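3.2 Sample and measures

Respondents were recruited through Grusar, a tenancy listings service, and were eligible if they had left the parental home within the previous four years. Of 500 adults invited, 440 returned a usable questionnaire. Shared renters were asked how household costs were divided and whether all occupants were named on the lease. Following Lim and Carrillo, housing independence was scored separately from financial independence, as the two were only weakly correlated in the pilot. 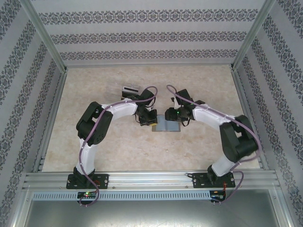
Figure 4. Two arms mounted on a common horizontal rail.

Rent burden was calculated as the share of take-home pay spent on rent, excluding utilities. Parental contributions to a bond or first month's rent were coded as a single transfer; regular payments were coded separately. A further 53 respondents completed a follow-up interview in October. Interviews were transcribed and coded independently by two of the authors, and disagreements over labour-sharing and privacy codes were resolved by discussion.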